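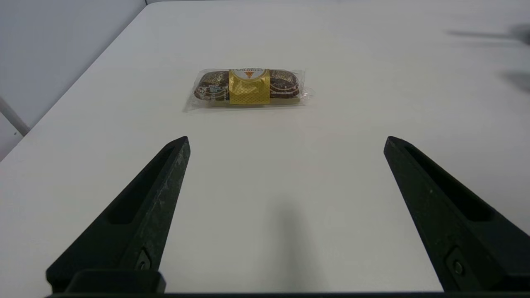 Snack Box Subscription – Frequently Asked Questions

What is in a Drelten box?
Cakes, cookies and crackers from small bakeries, most of them in and near Nagano. The selection changes every month. Everything is packed by the maker before it reaches us.

How much does shipping cost?
Shipping within the United States is included. For Canada we add a flat fee at checkout.

When will my box ship?
Orders placed by the 20th go out in the first week of the next month. Delivery can take up to 31 days in winter.

Can I skip a month?
Yes. Log in, open "My Boxes" and choose Skip. Do this before the 20th. Skipped months are not charged.

Do you list allergens?
Each box comes with a printed card in English. Most cakes contain wheat, egg and milk. We can't make nut-free boxes at this time.

How should I store the cakes?
At room temperature, out of the sun. Check the best-by date on each item – soft cakes usually have the shortest one. Don't refrigerate them unless the card says so.

Something arrived crushed. What now?
Write to us within seven days with your order number and a photo. We will send a replacement or a refund, whichever you prefer.

Who picks the items?
Kazue Higuchi chooses the sweets and Daichi Matsuda the savory snacks. Bakeries that want to send samples can use the contact form.

Can I send a box as a gift?
Yes – enter the other person's address at checkout. No prices are printed on the packing slip.

Last updated October 10, 2021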